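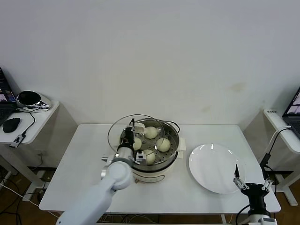
Bun station checks before recording, 2023-01-11

Steamer lead: OK. It still loops out on the right, so mind your elbows!
Lid: OK, glass fine.
Floor cables: needs doing. Still a right tangle under the table (I nearly went over, Hoi-yan did in December).

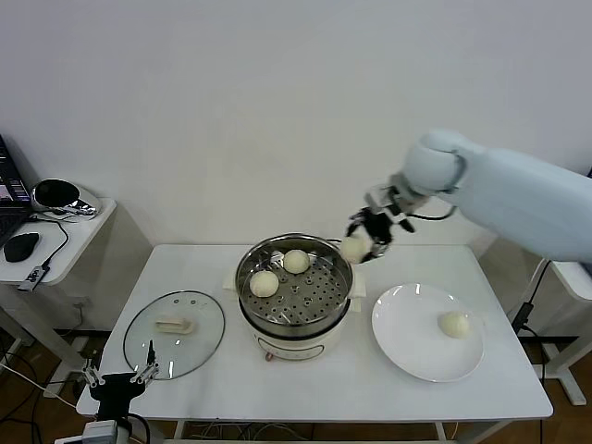

Grippers: OK, and I wiped the fingers between takes.
Wrist cables: OK, none pinched.
Takes: 20 saved, 2 binned as I bumped the table, sorry Naa!
Stop button: pressed it twice, both arms froze. Lovely.

Signed, Dorottya Deák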